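The workshop at Pritwood takes in furniture that has been damaged by its own finish. Most of it is not old enough to be called antique. The pieces come from bedrooms and hallways, and the usual complaint is a top that has gone sticky, cloudy or blotchy while the sides remain sound. The finisher who runs the bench has spent 20 years on this one class of problem and agreed to talk about it on the condition that the conversation stay on materials and methods.

The first subject was diagnosis. "People arrive with a name for what they have, and the name is usually wrong," the finisher said. "They say varnish when they mean lacquer, and they say lacquer when they mean shellac. I don't argue. I test it."

The test takes a few minutes and starts on the underside of an overhang or the inside of a leg. A cotton swab with denatured alcohol goes on first. Shellac softens under it quickly and comes away on the cotton. If nothing moves, lacquer thinner is tried on a fresh spot. Lacquer dissolves and goes smooth again as the solvent leaves. Oil-based varnish and polyurethane wrinkle or do nothing at all.

"Wrinkling tells you it won't redissolve," the finisher said. "After that you know you can't melt a repair into it. You can only sand it back or strip it."

The test has limits. A piece refinished at home may carry wax over polyurethane over the original lacquer, and each layer answers differently. The finisher removes wax with mineral spirits before testing anything else, and repeats the alcohol swab in a second location if the first result is slow. A slow result was described as the most common source of error, as a heavy wax film can delay alcohol long enough for an impatient tester to rule out shellac.

Sticky tops have several causes. The one seen most often at Pritwood is plasticizer migration from vinyl mats, lamp pads and the rubber feet of small appliances. The softened area follows the outline of the object. Another is skin oil, which collects along drawer fronts, chair arms and the leading edge of a top. A third is silicone or oil polish applied weekly for years.

"With polish, the finish may be fine underneath," the finisher said. "You clean it three times and the stickiness is gone. With plasticizer it's in the film. Cleaning does nothing for that."

The workshop's cleaning sequence is mild detergent in warm water, wiped dry, followed by mineral spirits on a clean rag, followed by detergent again. Rags are turned often. The second detergent wash picks up residue the spirits have loosened but left behind. A top that still grabs a dry paper towel after drying overnight is classed as a finish failure and moved to the stripping bench.
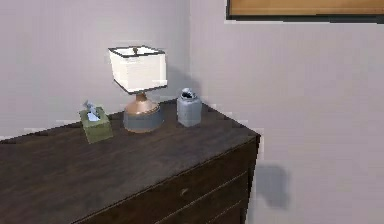
Color is handled separately from film. The finisher prefers to leave existing color alone wherever possible and regards full stripping to bare wood as a last step. On dark brown pieces the color is frequently in the finish itself, in the form of a toner sprayed between clear coats. Stripping removes it, and the owner is then surprised by a pale top on a dark case.

"I show them a sample board before I start," the finisher said. "Bare, stained, stained with toner. They see that the stain alone won't match. It saves an argument later."

The sample boards are cut from offcuts of the same species and sanded to the same grit as the work. Sanding grit affects how much pigment the surface holds. A board sanded to 220 and a top sanded to 150 will take the same stain to different depths, and the difference is visible from across the room. The shop stops at 180 for pigment stains on most hardwoods. End grain is taken one grit finer, which reduces absorption and brings the ends closer to the color of the face.

Blotching was the next topic. Pine, birch, cherry and maple absorb stain unevenly. The common remedy is a conditioner, a thin finish brushed on before staining to partly seal the surface. The finisher uses a washcoat of dewaxed shellac cut to half a pound per gallon, allowed to dry and scuffed lightly with 320. The result is lighter than the same stain on raw wood, and the lost depth has to be made up in the glaze or toner stage.

"Read the can on a store conditioner," the finisher said. "A lot of them say to stain within two hours. If you do that, the conditioner is still soft and you're thinning your own stain. I leave mine overnight. I get a more even result that way."

The case for gel stain is similar. Its thickness keeps it near the surface. It was recommended for beginners working on vertical parts, with the caution that it dries slowly in corners and around molding, where excess should be lifted with a dry brush.

Two products are kept on the bench for topcoats. For surfaces that hold glasses and cosmetics the shop uses Ladberg, a waterborne clear that the finisher applies in four thin coats. For frames, legs and anything that will be handled but not spilled on, shellac followed by paste wax is considered adequate. A solvent-based wiping varnish sold as Uten is used where the owner wants a low sheen and some warmth of tone.

Waterborne clears raise the grain on the first coat and can look gray over dark stains. The finisher seals dark work with dewaxed shellac before the first waterborne coat. The shellac keeps the water off the stain and supplies the amber tone that waterborne products lack.

"Dewaxed," the finisher repeated. "With wax in it, you can get poor adhesion. It might hold for a year. Then somebody pulls off a piece of tape and the finish comes with it."

The shop keeps records on every job: species, test results, products, number of coats, temperature and humidity at application. The ledger currently stands at 2276 entries. It began as a way to answer warranty questions and is now consulted mainly for color matches. Last year 366 jobs were entered, of which 40 were repeat visits. The finisher went through the repeat visits individually and found that most involved a top put back into service too early.

Curing time is the point on which owners are least patient. A film that is dry to the touch has lost most of its solvent or water, but it continues to harden. The shop's written instructions call for light use after three days, no covers or mats for 30, and no wax during the same period.

"They take it home and the first thing that goes on is a glass cover," the finisher said. "It traps whatever is still coming out. Then there's a print in the finish, and they call me."

Drawers are included in most jobs, although they rarely need finish work. The finisher does not coat the insides with oil-based products, which can retain an odor for months in a closed space. Shellac is used when an interior must be sealed, usually to contain smoke or mildew smell. Runners get paraffin. A drawer that binds only in summer is left alone unless there is rubbing visible on the upper edge of the side, in which case a few strokes with a block plane are taken and the spot is waxed.

Knobs are removed before any work begins and bagged by drawer. The screws go in the same bag. Stripped screw holes in wooden knobs are filled with a glued hardwood dowel and redrilled, a method preferred over toothpicks and glue, which the finisher considers acceptable only where the knob is seldom used.

On the matter of equipment, the advice was conservative. A beginner can produce a sound finish with a good brush, a foam pad and a raking light. The light was described as the most useful of these. It is placed low at the far end of the work so that skips and lap marks show while the coat is still wet enough to correct.

A conversion sprayer from Ivanov is used at Pritwood for toner, which cannot be brushed without streaking. Aerosol toner was said to be a workable substitute on a single top, applied in overlapping passes that begin and end off the surface. Each pass should be light enough that no single one makes an obvious change.

The last question concerned when to decline a job. The finisher named thin veneer that has been sanded through, and film damage over a printed grain pattern. In the second case the color and figure are a printed layer, and stripper removes them along with the clear. The swab test usually gives warning, as brown transfers to the cotton with the first wipe.

"I had one in March," the finisher said. "I cleaned it, scuffed it very lightly and put two coats of clear over what was there. It was all I was willing to do to it. I wrote that on the ticket and had the owner sign."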